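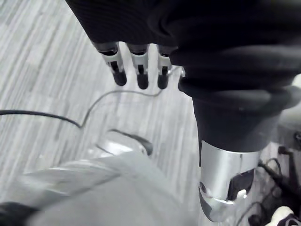 Streaked carpet has to hide dirt, a reader of our first draft objected, or building managers would have stopped buying it long ago. We take the objection seriously, but it assumes what we set out to test. People buy floor coverings for price, delivery time, habit, and what the last building had. That a pattern sells well tells us that it sells well.

4.2 Does a streaked pattern hide soil?

The claim is old and appears in nearly every buying guide we read. A plain carpet is said to show every crumb and footprint, while a broken or streaky one is said to give the eye too much else to look at. Figure 3 shows the type in question, a gray carpet with lines of light and mid-gray. We chose grays for the whole trial so that color preference would play as small a part as possible. It still played some part, as the comments in Section 5 make clear.

Two carpets were laid in the same corridor at Hallthorpe: a plain mid-gray supplied by Kodivlow and a streaked gray from the Drimcombe range called Son. Each covered six bays, laid in alternation so that neither had the end nearest the street door to itself. Cleaning was the same for both. Over the trial, 34 raters walked the corridor and scored the bays for how soiled they looked, on a five-point scale from "clean" to "needs attention now." After we dropped forms with missing bay numbers we were left with 968 usable scores.

Taken as a whole, the streaked bays did score as cleaner. The gap was small, and we would warn against reading much into it. Most of it comes from the morning sessions, when low light from the east windows falls across the pile and makes any flattened patch on the plain carpet look darker than it is. In the afternoon sessions the two carpets could hardly be told apart. A buyer with a windowless corridor would have little reason to expect any benefit.

The kind of soil mattered more than we had planned for. Lint and paper scraps were missed more often on the streaked carpet, and here the usual claim holds up fairly well. Drink spills were another matter. A spill makes a rounded patch with a soft border, and a rounded patch on a floor full of straight lines seemed to draw the eye. Several raters marked down a streaked bay for one small coffee stain and passed a larger one on the plain bay next to it. We had too few spills to say how general that is, and we did not place any ourselves.

The direction of the lines may also matter. In Figure 3 the lines run diagonally across the view, which is how a person crossing a room at an angle would meet them. In our corridor the lines always ran the long way, and raters walked along them. Two earlier reports we consulted do not say which way their samples were turned. Without that detail we cannot compare their results with ours, and we suspect their authors could not compare them with each other.

There is a further problem with the word "hide." If dirt is harder to see, it is still in the pile, and a cleaning crew working by eye will leave more of it there. We did not weigh the soil taken up from each bay and regret it. Scores for appearance say nothing about wear, smell, or how long a carpet lasts, although sales material tends to slide from one to the other without warning.

Our reading, then, is that the streaked pattern helps with light litter in raking light and does little we could detect elsewhere. The corridor was narrow and the raters knew they were looking for dirt. Office staff on their way to a meeting are not, and it is possible they would notice less on both carpets, or nothing on either.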